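Wednesday, April 17, 2019
By Elfriede Kofler

We use cookies to remember your settings. By staying on this site you accept them.

Review: Trokelen open day, arm planning software

Trokelen held its spring open day at the Darkmont building in March. I went to see the planning software, which the company sells under the name Wandlow. It lets you set up an arm in a simulated room, try out movements, and save them before you commit to any hardware. I teach evening classes in basic automation and wanted to know if it would suit beginners.

Sign-in was quick. Visitors were split into groups and sent to different desks. Mine was run by Hinata Amano, who works on the room editor. She talked for a few minutes and then handed over the mouse, and I wish more demonstrations went that way.

Setup

The program opened on a sample room that was already furnished. You can turn the view with the mouse or pick a fixed one from a menu. I used the view from above most of the time. It makes distances across the floor easy to judge, but height is harder to read, and I had to keep switching to a side view to tell how far the gripper was from the surface below it.

The sample has a white arm with light blue joints, set at the edge of a beige work surface, and a tray with a yellow border for it to reach over. Shadows are drawn too. I found them useful for placing the arm, though with the light set low they made the inside of the tray dark.
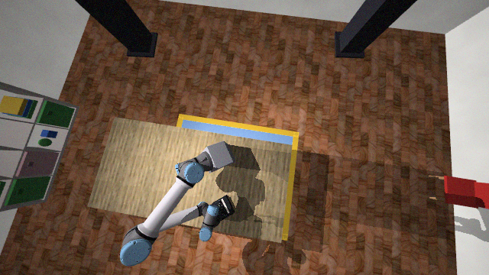
Moving the arm

You can drag the gripper directly or type in joint angles. Dragging is what most people at the desk tried first. It works well for large moves and poorly for small ones. Typing is slow but exact. Undo goes back 31 steps, enough for a class exercise.

Saved positions go in a list on the left and can be played in order. One of mine would not play, and the message said only "path error." Przemysław Zawadzka, at the next desk, had the same message and solved it by adding a position in between. A better message would have saved us both some time.

Price and support

A single license is 500 dollars a year. Schools pay 100 per seat. The printed manual is 71 pages and has a decent index. Phone support is extra, and the staff could not give me a figure for it.

Verdict

I would use Wandlow with students who have already had a few weeks of class. Complete beginners will get stuck on the error messages. The view controls are good and the sample room is a sensible place to start. Trokelen says a trial version can be requested by email. I asked for one at the desk and got it four days later.

6 comments | 14 shares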